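I gave up buying lunch in March, and I'm still a little smug about it! The sandwich place by the Trovlow station wanted 17 dollars for turkey on rye (17!), so I started packing my own.

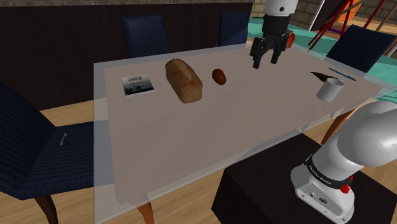 From the Ploltum Features Desk

My first week was grim -- soggy tomatoes, mostly. Then I learned to keep the wet stuff in its own little tub and build the thing at my desk, and suddenly I was looking forward to noon.

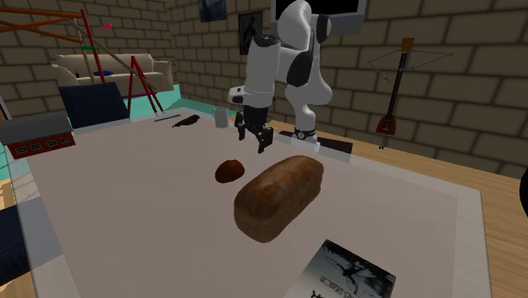

I also quit trying to be fancy. Cheese, mustard, whatever pickle is open, done. I keep a tally on the fridge and I've put away 309 dollars so far, most of it headed for a new bike.

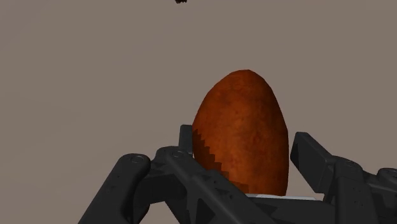
Shamim Mirani wrote in to say that leftovers beat sandwiches every time, and that cold rice with a fried egg has gotten her through 29 lunches without one complaint. I'm trying it tomorrow.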